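Support > Tickets > Web store > Checkout

Print this page | E-mail this page

Ticket: Flivley subscription orders drop the second lens power
Status: Open
Reported by: Sofia Economou, Ernville shop

Subscription orders for contact lenses save the left-eye power in both fields. One-time orders are fine. Started after the June update. 83 orders affected so far.

Steps: add a lens product, enter different powers, choose "every 3 months," submit. The confirmation page is correct. The packing slip is not.

Cleared cache, tried 5 accounts, same result. Log shows error 500 on the first save, then a retry that goes through.

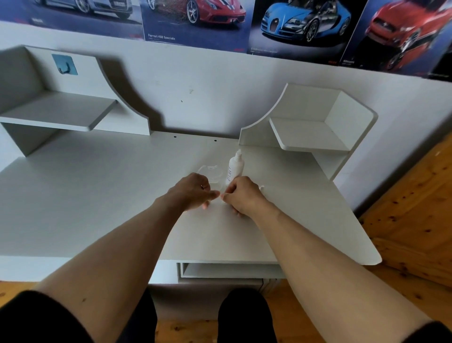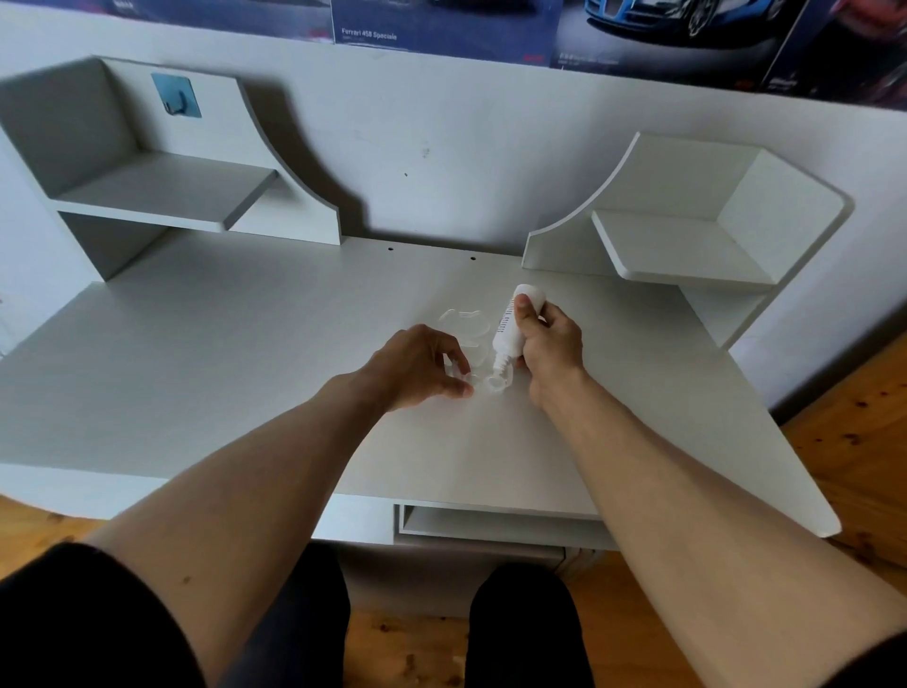 Krishnamoorthy Rai: Reproduced on the test store. The retry rebuilds the order from the saved cart, and the cart keeps one power per product. Turn off retries under Lirnero > Orders until the patch is in. Failed saves will need to be entered by hand.

Retries off as of 4:10 p.m. Holding all affected orders.

This site uses cookies. By continuing you accept our cookie notice.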